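3.2 Cell setup and upkeep

The Limov cell consists of one two-armed robot and its simulated counterpart, which runs on the Dokuter engine. Each change made to the physical machine is entered in the simulated one before any further trials are run. The two are compared at the start of every work session by sending both arms to a common rest pose with the grippers raised. Figure 2 shows the simulated cell from the robot's side, with the table ahead of the two arms.

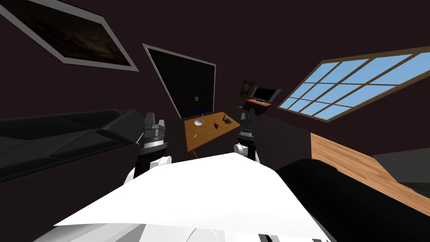 Figure 2. Rendered view across the simulated room, with a gripper on either side and a bowl and an apple on the table.

Finger alignment is checked every 200 grasp cycles. If the fingertips do not meet evenly, the gripper is removed at the wrist, cleaned, and refitted, and its zero position is recorded again. The wrist bearings are greased every 475 cycles, following the schedule drawn up at the Wutthorpe site.

Joint offsets are stored in a single file shared by both versions of the cell. During July the left shoulder offset drifted and was corrected - the only such change in the 300 trials reported in this section. Trials run before the correction were repeated with the new value.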